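本站使用 Cookie 以改善您的浏览体验。继续浏览即表示您同意我们的 Cookie 政策。

分类：机器人与自动化 > 人物访谈 > 上手

把夹爪握在手里：与 Pao-chu Kwan 聊 Lunde 手持采集套件

约好的时间是星期一上午，Pao-chu Kwan 迟到了几分钟，进门第一句话是：“不好意思，早上又录了一轮，录着录着就停不下来。”她说的“录”，是拿着一只手持夹爪在屋子里收拾东西，同时由夹爪上的相机把整个过程记下来，留给机械臂学习用。

她在 Clelton 负责家居类任务的数据，手上这套设备是 Stestodach 出的 Lunde。用了一个季度，她愿意从头到尾跟我们讲一遍，好的坏的都讲。

“我以前是做遥操作的，”她说，“坐在椅子上推主臂，看着从臂慢吞吞地去够一个杯子。一个下午下来，腰是僵的，能用的片段没有多少。第一次拿到 Lunde 那天，我拆开盒子，充上电，半个小时以后就在抓东西了，真的很开心！那种感觉有点像你一直戴着厚手套写字，忽然有人帮你把手套摘了。”

手套这个比方她后来又用了好几次。在她看来，手持设备最大的好处是人的动作节奏能留下来：伸手之前会停一下，碰到东西以后会微微调整角度，夹住了再往上提。这些小动作在遥操作里常常被延迟磨平了，而她觉得模型恰恰需要它们。

套件里有什么？Kwan 掰着指头给我数：左右两只夹爪，两根背带，一个充电底座，还有一包备用的指尖垫。配套软件叫 Celtska，装在笔记本上，负责同步、回放和打标签。“指尖垫我要单独夸一下，”她说，“换起来特别快，拧两下就好。我们录硬东西和录软东西用的不是同一种垫，有时候一个上午要来回换 3 次，要是每次都得找工具箱，我早就疯了。”

我问她，什么样的东西最难抓。她几乎没有犹豫：纸板。

“大家都以为难的是玻璃杯，是鸡蛋。玻璃杯你小心一点就行了，纸板可不是这样。瓦楞纸你夹轻了它会转，夹重了它会塌，塌了以后厚度就变了，你下一次再夹，手感完全是另外一回事。尤其是折成长条的那种，一头在你手里，另一头伸出去老远，手腕稍微一抖，远端就晃得厉害。”
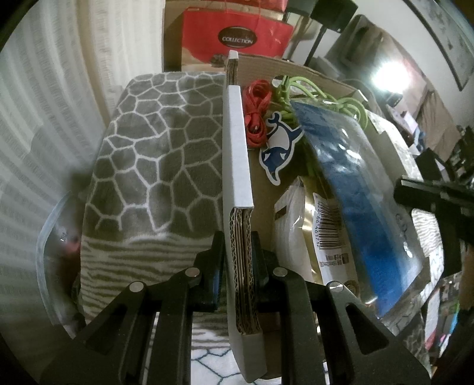
她的办法是慢。先把夹爪合到刚刚碰到纸板，停住，再加一点点力。Lunde 的扳机行程比较长，这一点有人嫌麻烦，她反而喜欢：“行程长，我就有余地。我用过一款很短的，一扣就到底，像开关一样，夹纸板简直是灾难。”

至于任务的安排，她不太相信干净的桌面。团队早期录过一批数据，背景是统一的白布，物体一件一件摆得整整齐齐，训练出来的策略到了别人家里就发懵。后来他们改了规矩，屋里本来是什么样就怎么录，箱子里该乱就乱。

“电线、袋子、毯子，这些才是家里真正会有的东西，”她说着比划了一下，“塑料袋会反光，线会缠在一起，毯子没有固定的形状。你让模型只看方块和圆柱，它怎么可能学得会收拾屋子呢？我现在去朋友家做客，看见人家的储物箱都会多看两眼，心里想，哎呀这个好，这个适合录。”

一个任务录到多少条算够？Kwan 说她给自己定的线是 500 条，到了就先停下来看结果。最近一个收纳任务最后录了 547 条，多出来的那些，是她回放时发现左手的动作太单一，又补上去的。

“双手是个大话题，”她坐直了身子，“单手任务，新来的同事一个小时就能上手。双手不一样，你会发现自己平时根本没注意过左手在干什么！右手去夹，左手常常就闲在旁边，或者挡住了右手的视野。我们现在要求开录之前先空手走一遍，想清楚哪只手先进、哪只手先退。”

Celtska 在这件事上帮了她不少忙。左右两边的画面可以并排回放，时间轴对得很准，哪一段左手在发呆，一眼就看得出来。标签可以自己定义，她那份标签表目前有 11 项，其中一项叫“犹豫”，专门标手伸到一半又缩回来的片段。

“有人劝我把犹豫的都删掉，我舍不得，”她笑了，“人就是会犹豫的嘛。我先留着，单独放一个文件夹，以后说不定有用。”

当然也有不满意的地方，她列得很具体。第一是重量，单只夹爪拿十分钟没有感觉，录满一个上午，虎口会酸，个子小、手也小的同事更明显。背带能分担一些，可是夏天背着很闷。第二是强光，镜头正对着窗户或者灯的时候，亮的地方会糊成一片，定位偶尔会跳，她只好换个站位重录。第三是 Celtska 的导出，大批量导出的时候不能暂停，中途要用电脑干别的，只能等着。

“导出这件事我给 Stestodach 写过邮件，”她说，“他们回得挺快，说下一个版本会加暂停。我还在等，加上了我请全组喝奶茶。”

我请她给打算入手的团队提点建议。她想了一会儿，说最好先借一套，拿自己真正要做的任务录一个星期，别拿说明书里的演示任务来试。还有，多订一包指尖垫，录纸板和粗布特别费垫子，垫子磨平了自己往往察觉不到，等回放时看见东西一直往下滑，那一批就白录了。

“另外，录的时候别说话，”她补充道，“不是设备的问题，是人的问题。我一聊天手就会乱动，录出来的东西跟跳舞似的。”

临走前，她让我也试了一把，任务是从箱子里拿一卷线出来。我第一下就夹空了，第二下夹住了线，也夹住了箱子边。她在旁边乐得不行，说没关系，这一条她会打上“犹豫”的标签。

下个月她的团队要开始录厨房里的任务，首先是抽屉和锅盖。她已经在列清单了，列到第二页，还在往下写。

标签：手持夹爪、数据采集、模仿学习、Lunde、Celtska

联系我们 | 投稿须知 | 隐私政策 | 返回顶部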